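Health Claims in Advertising, handout 5
Instructor: Yvette MacDonald

Energy drinks and sponsored athletes

Read the Brullano press kit before class. It says teens who follow sponsored skateboarders "make more active choices." Ask who paid for that sentence. The survey behind it had 152 respondents, all recruited at a Brullano event in April, and no comparison group. I would not bet lunch on it.

The Turham study is bigger (1000 students, 500 of them shown the ads) and gets quoted as proof that the ads cause drinking. It measured what students said they intended to buy - a long way from what they bought. Be as hard on the findings you like as on the ones you don't.

Terms to know: disclosure, recall, intention, exposure. Dewan uses "exposure" for any ad that loaded on a phone, seen or unseen. Premanow counts only ads watched to the end. Their numbers can't be compared, though reporters keep doing it.

For discussion: does a "paid partnership" label change anything for a 14-year-old? The evidence is thin both ways. Bring one ad and write down what it claims and what it only hints at.

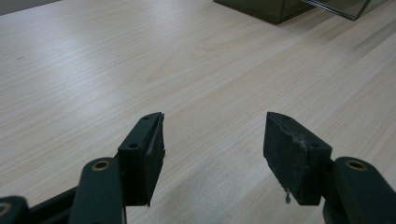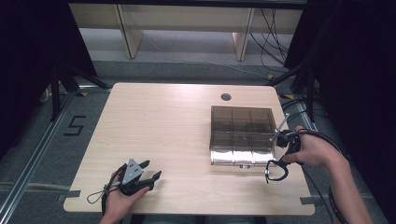
Tabletop, two views. In the second, a divided plastic box with a tinted lid.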